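Granero Document Folder, Letter Size, Black

I print a lot of reading material and needed something to keep it flat between my desk and the library. The Granero is a plain black folder. I bought it in October to replace a Drondalo that split along the spine, and I have used it most days since.

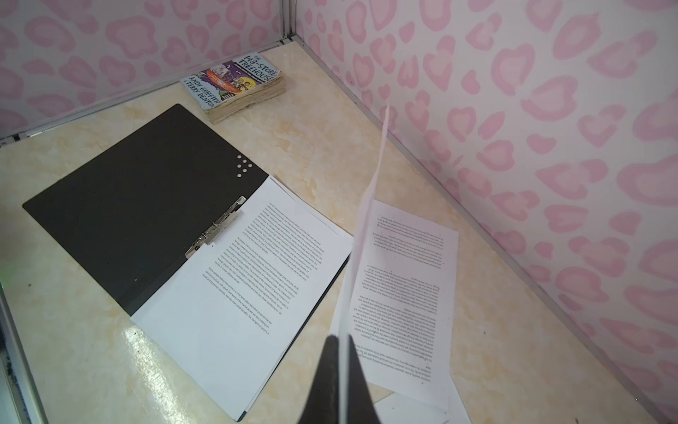 Tyagi writes that the Granero is fine for handouts but too stiff for anyone who reads on the bus, and that the Drondalo is easier to fold back on itself. I agree about the bus. I read at a table, so the stiffness suits me.

Capacity is decent. My usual load is 4 articles plus notes. I also tried it with 213 sheets, and at that point the cover would no longer lie flat. Corners have held up well. The outside picks up fingerprints and needs a wipe now and then. 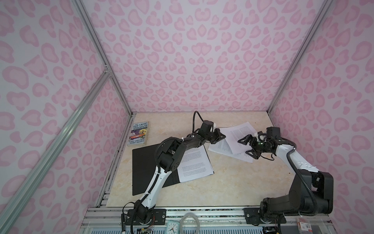
Matte covers were the reason I skipped the cheaper models, which are glossy and slide around in a bag. The Granero stays where I put it. Pages laid on top of the black are easy to find, even with other papers and a copy of The 143-Storey Treehouse on the same table. I do wish it came in a slightly larger size, as a stack set down in a hurry ends up with a corner hanging past the edge. 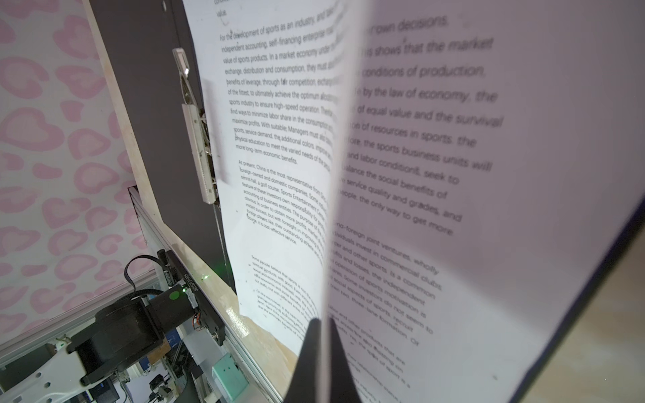 Staff reviewer, Grorkevcombe Desk and Paper
Jan 5, 2023

Long articles are where I use it most. The one I have been working through is on sports as an industry, with small type and long paragraphs, and I mark it up in pen as I go. The cover is firm enough to write on without a desk underneath. I would buy it again for home use.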